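Home Opinion Living Letters Subscribe

August
By Troels Østergaard

My mother aired the beds every morning of her life. She pulled the covers right back to the foot, opened the window whatever the weather was doing, and we weren't allowed to make anything up until we'd had breakfast and brushed our teeth. I thought it was a punishment. I'm well past the age she was then, and I've come around to her side, and I'd like to put in a good word for the plain bedroom while I'm at it.

I mean a room with a bed in it and not much more. When we moved into the flat on Flolside Road I had 13 cushions (I'm not proud of it), a bench at the end of the bed to put the cushions on at night, and a rug too heavy to lift on my own. Every evening I took the whole display apart and every morning I put it back together, like somebody running a small and unprofitable shop. My neighbour Mrs Janjua came in once to borrow a ladder, looked through the bedroom door and asked me, very kindly, where I slept.

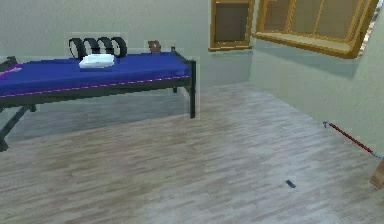

A single bed with a blue mattress and a dark metal frame.

I think about that question a good deal. We've been talked into treating the bedroom as a room for visitors, when hardly any visitor ever sees it. The colours are chosen for how they'll look at noon, and most of us are at work at noon. Go into a furniture place like Zevar, where I spent a long and rather pleasant afternoon last winter, and the beds are dressed so thickly that you have to dig to find out what you'd be lying on. I asked the young fellow there if I could try a mattress with nothing on it. He was good about it, but he had to go and find somewhere to put the throws.

My own clear-out took a long weekend. The cushions went to my sister, who has a caravan, and the bench went to the hall, where it's been a great success with people taking their boots off. I kept a lamp, one chair, the bed and a grey wool blanket that was my grandfather's. It's 19 years since I slept as well as I have this winter, and I can date it exactly, as that was the winter before the first of the children arrived.
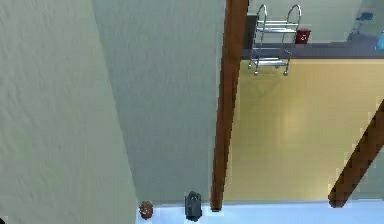

Do you need to repaint before you simplify a bedroom?
Leave the walls alone for 3 months and live with them first. A colour that bothered you behind all the clutter may not bother you once it's gone, and you'll have saved yourself a weekend on the ladder.

I know there's another side to this. A friend of mine, whose favourite room in the world is her own bedroom, has quilts on every surface and a shelf of china dogs, and she sleeps like one of them. She made most of those quilts herself. I wouldn't take a single one away from her, and I'd be a fool to try. My quarrel is with the stuff we buy on a tired Saturday sort of impulse, the $100 throw that nobody's allowed to sit on, and then spend years folding.

So pull the covers back tomorrow and leave them there while you have your toast. Open the window too, if it isn't bucketing down. My mother would have opened it anyway.

Last updated: August, 7.40 am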